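Search the guide
Enter a page number or keyword

Bilbridge Laundry Room Guide
Section 3: Folding pants and other bottoms

This section covers pants, shorts and pajama bottoms. For shirts and tops, see Section 2. For anything that hangs, use the Kilar rail and skip this section.

Before you start

Clear the folding table and wipe it with a cloth. Let the surface dry. Old marks in the tabletop that don't come off with a cloth are fine to fold on. Anything sticky or greasy has to come off first.

Check that the pants are fully dry at the waistband and pocket seams. These places hold water longest. If they feel cool or heavy, hang the pants for a while and come back to them.

Empty the pockets. Tissues go in the trash. Coins, keys and notes go in the dish by the door.

CAUTION: Do not fold on top of the dryer while it is running. The vibration shifts the stack and clothes end up on the floor.

Laying the pants flat

1. Hold the pants by the waistband and give them 2 firm shakes.

2. Lay them on the table front side up, with the waistband at the far end and the legs toward you.

3. Pull the side seams outward until both legs lie straight. Work from the waistband down.

4. Push any pocket lining back inside. Smooth the pocket edge with the side of your hand.

5. For an elastic waistband, let it sit gathered. Do not stretch it to match the width of the hips. It will pull back and drag creases into the fabric below.

NOTE: Small wrinkles in soft fabrics will settle in the drawer. Press only if the care label allows it.

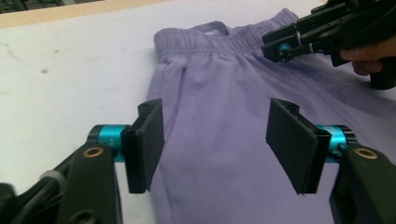 Fig. 184. Pull-on pants laid out, elastic waistband at the far end. The label shows inside the band.

Folding

6. Bring one leg across onto the other so the outer seams meet. Line up the hems.

7. Tuck the pointed part of the seat in toward the legs to make a straight edge.

8. Fold the hems up to just below the waistband, then fold again in 3 for a Movlow drawer or in half for an open shelf.

9. Turn the bundle so the last fold faces front. Stack with heavy pairs at the bottom.

NOTE: If there is a loop at the waistband, leave it flat inside the fold. Do not lift the stack by it.

Sorting

Read the name or size on the label before the pair goes in a bin. Light colors go in the upper Bako bin and dark colors in the lower one. Pairs with no label go on the end shelf for Funmilayo Usman to check.

Loose elastic, open seams and missing drawstrings are written on the mending sheet, one line per garment. Put the pair in the mending bag unfolded. Repairs are explained on page 226.

Questions about this section: Morenike Akpan, laundry room desk | © Bilbridge | Back to top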